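Budget for the second bench

I have been putting off the spending plan for the second bench since September, mainly because the first one cost more than I said it would. Joanne Cropper, who signs for anything over 100 pounds, has asked for the figures in writing.

The arms are the easy part. We have a price from Drostuline for a matched pair, held for 13 weeks, and delivery to Tunstall is included. What the price leaves out is everything between the arm and the job: grippers, mounting plates, the power supplies, and enough cable to reach the floor without pulling. On the first bench that lot came to 1690 pounds, against a guess of half that. I have put the full sum in this time.

Grippers need a decision. Two-finger parallel ones do most of our kitchen tasks, and I would buy the same again so that spare fingers fit both benches. Kimo sell a softer fingertip at 147 pounds a set. I have allowed for one set and will see how it wears before ordering more.
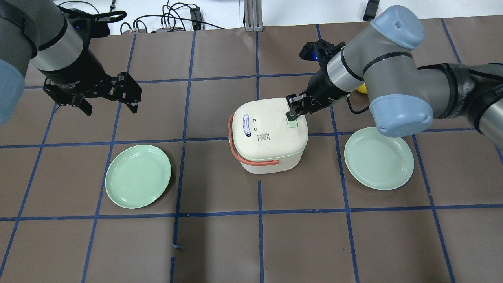
Props are a separate line, and a small one. A rice cooker and a few plates cost less than a single cable assembly, but they should be bought in duplicate. If a lid catch wears out halfway through a run of trials, a different model means teaching the positions again. The same goes for plates, where a slightly different rim is enough to upset a grasp. Tape for marking out the table goes under consumables. It lifts at the corners and gets replaced more often than I had planned for.

The aluminium framing I would order cut to length from Dostham. We cut our own last time and spent a Saturday squaring the ends.

Still to price: a proper cable tray, a second emergency stop, and a table that does not flex when both arms move at once. The table is the one I expect to argue about. I will post the totals when the last two quotes are in.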